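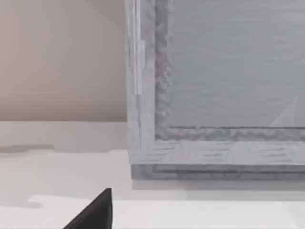

**Progress report to the Curum Fund: Zallow measurement kits, second term**

The kits are now in use at Kuroda Primary and Prorkness Primary. Each one holds a metre tape, a set of measuring cups, a balance scale and a binder of lesson cards for Years 3 and 4. Kuroda started on schedule. Prorkness started three weeks late, as its scales arrived without the brass weights and had to go back to the supplier.

**Spending**

We have spent $2,000 of the grant to date, mostly on the scales and on printing. The lesson cards cost more than budgeted because we moved to laminated stock after the first set came back torn. We have cut the second poster to cover the difference and don't need to vary the grant.

**Classroom use**

Teachers at both schools run the capacity lessons more often than the length ones. The cups are easy to hand out and the children already know them from home. The length cards need floor space, and at Prorkness that means booking the hall, which is free on Thursday only. 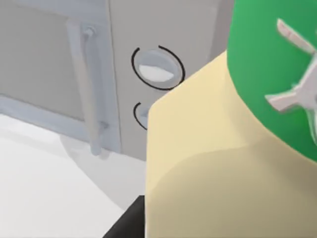

*Door handle and control knobs.*

Many students can read a scale when the marks are in ones but get stuck when they go up in fives or twenties. We have rewritten four cards so that students label the unmarked lines themselves before they measure anything. Kuroda has tried the new cards and wants to keep them. Prorkness will get them next term.

Estimating is still weak. Students tend to measure first and fill in the estimate afterwards. The revised worksheet puts the estimate on a separate slip, handed in before the tape comes out.

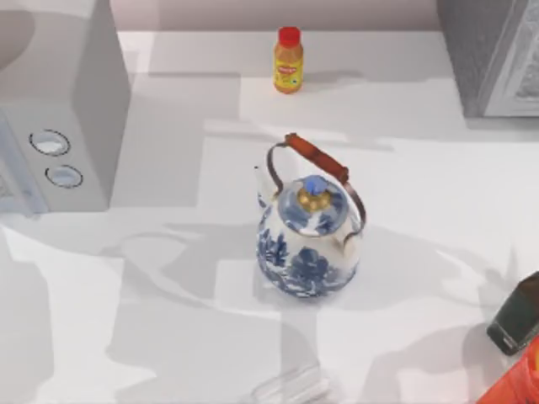 *Countertop and microwave.*

**Still to do**

- Replace the cracked measuring cups at Kuroda
- Send the rewritten cards to Prorkness
- Collect the end-of-unit work samples from both schools in November
- Finish the take-home sheet for parents

The teacher survey has gone out and responses are still coming in. We will include the results with the final report, along with the receipts for the replacement cups.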